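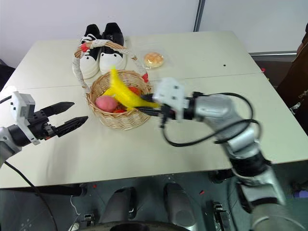

Figure 6. Mixed tabletop set with a wicker basket, fruit, a feather duster, a wrapped bun and a pair of sneakers.

4.2 Mixed sets and the separation of food from other goods

The sets used in the first part of the study held items from one household category only. The mixed sets described in this section put food next to things that most people would keep away from food. We were interested in where people draw that line when the items share a small surface, and in whether a container changes the answer.

Figure 6 shows a set of this type. The basket holds a peach, a tomato and other fruit, with a feather duster lying across the top. The bun is in clear plastic and the sneakers stand at the far edge of the table, behind the basket. We chose the table because it is white and plain, so that the items would not be judged against a patterned cloth or a kitchen counter. The seam between its two panels was left uncovered. In the Poduval pilot a few respondents had treated a similar seam as a border between a clean side and a dirty side, and we return to this in Section 5.

Respondents were given photographs of the sets and asked to name any item they would move first, and where they would move it. They could also answer that nothing needed moving. They were not told which items we considered to be in conflict. Answers were written in the respondent's own words and coded afterward using the Rakance scheme, with two changes made by Arif Pillai. The first change split "put away" into "put away in the same room" and "put away elsewhere." The second added a code for answers in which the container itself was moved together with its contents.

In total, 770 written answers were coded for the mixed sets. Of these, 57 were set aside, mostly for being blank or naming an item that was not in the photograph. A further 31 named two items with no order between them, and these were kept but are reported separately.

Three patterns are worth noting here. First, the duster was named before the shoes in most of the answers that mentioned both. Respondents wrote about dust falling on the fruit, and several said they would wash the fruit after taking the duster out. Shoes on a table were also disliked, but many respondents seemed to accept them for a short time if they stood apart from the food. One wrote, "Shoes go to the hall, but the duster is the problem."

Second, packaging mattered more than distance. The wrapped bun was rarely moved on grounds of cleanliness. When it was moved, the usual destination was a bread box or a cupboard, and the reason given was order – bread belongs with bread. Unwrapped fruit drew far more concern, although it was already in a basket.

Third, the basket was read in two ways. One group saw the handle with its white and red ribbon and took the basket for a gift, so that the duster had to be either part of the gift or a mistake. The other group saw a plain storage basket and moved its contents one at a time. The two groups gave different answers about the tomato as well. Those who saw a gift tended to leave it with the peach, while those who saw storage often sent it to the kitchen and left the peach out in a bowl.

The Varnano coding sheet has no place for this second kind of difference, so it was recorded as a free note. We do not treat the notes as data in the tables that follow, but they are used in Section 5 when the single-category and mixed sets are compared.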